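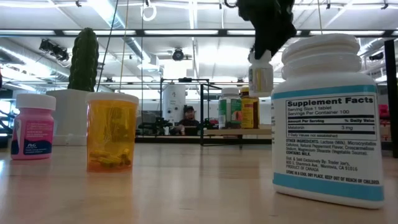

Pill bottles out on the table, melatonin up front

Re: Medicine cabinet sort-out, how do you all do it?

8 Aug 2023

Hi all,

Jumping in on this because I've had bottles all over a table too! The original post said:

> We just moved to Torkbridge and I have one big box of
> vitamins and old prescriptions. Do you sort by person,
> by date, or by what it's for? And does anyone keep
> the melatonin with the vitamins?

I go by how often I reach for it. Daily stuff in front, now-and-then stuff behind, prescriptions in their own spot no matter what. The melatonin I get is the Trader Joe's one (3 mg, 100 tablets), and if anybody in your house avoids dairy, read the small print, it says CONTAINS MILK right on the label. I'd had it for ages before I noticed.

Turn every label to the front while you're at it. And check dates as you go! I pulled 8 expired things out of my own cabinet last August and took them to the drop box at the Wostden pharmacy.

A little raised shelf helps a lot, so the back row doesn't vanish behind the tall bottles. Pale wood is nice with the yellow caps and green labels (okay, that part is just me).

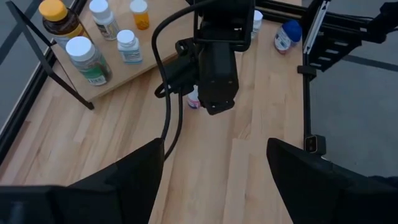
What goes up on the shelf

Small bottles in front, mostly, though I'll let a bigger one sit there if I use it every day. Leave a gap so you can get your fingers in. What size is your cabinet, by the way?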